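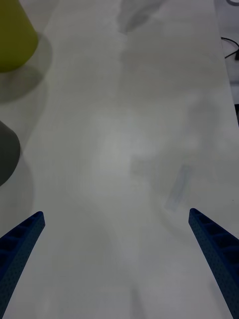 Soft gray shadows on a pale tabletop.

Why do some shadows look fuzzy?

Hi, shadow hunters! It's Thanakorn again. Last time I asked you to send me your best shadow questions, and 87 of you did (my mailbox here at Kirura has never been so full!). The one that came up again and again was this: why is my shadow sharp on the sidewalk but blurry in the kitchen?

I love this one, so let's start with what a shadow is. Light travels in straight lines. When something solid gets in the way, the light can't bend around a cup or a chair to fill in the space behind it, so you get a darker patch. A shadow is a place where less light gets in.

Now look at the yellow-green thing up in the corner of the first picture. Its shadow is darkest right under the curved bottom, and then there's a paler, rounded part that wraps around the side. Two grays from one object! When I see rounded patches that overlap like that, my first guess is that light is coming from more than one place. Each light makes its own shadow. Where the shadows cross, both lights are blocked and the gray gets deeper. Where they don't cross, one light can still sneak in, so the gray is paler.

The edges are a different puzzle. A tiny light, like the one on a phone, makes crisp edges. A big wide light, like a long ceiling panel or a window on a cloudy day, makes soft ones, because near the edge of the shadow only part of the light is blocked. That in-between zone has a wonderful name, the penumbra (say it pen-UM-bra). I said it so many times on Tuesday that my sister asked me to please go outside. 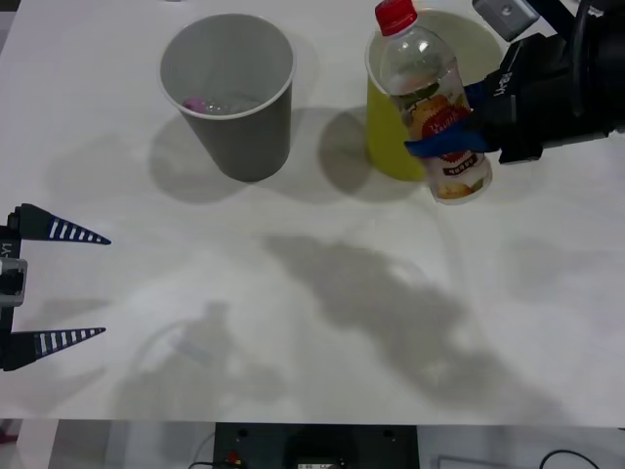 SHADOW DETECTIVES: WHICH WAY?

Shadows always fall away from the light, and that means you can work backward, even when the lamp is nowhere to be seen. Take the gray paper cup with the white rim. Its shadow goes down and to the left. The yellow cup next to it does the same thing, and its shadow lands in the space between the cups. So where is the main light? Put your finger on a cup and slide it the opposite way from the shadow, up and to the right. The light is off in that direction!

Then there's the bottle with the red cap. The top part is clear, so you can faintly see the yellow cup behind it. Clear plastic lets a lot of light through, but it also bounces some away, and those bounces are the bright shiny spots.

Try it at home

You need a sheet of white paper, a paper cup and 2 flashlights. Make the room dim and switch on one flashlight. Find the shadow. Then switch on the other one from the opposite side and watch what happens to the gray. Can you get the shadows to overlap? Don't shine the lights in anybody's eyes, please, and that includes the cat.

Draw your favorite shadow and send it in!

Contact Kirura | © Kirura, all rights reserved | Back to top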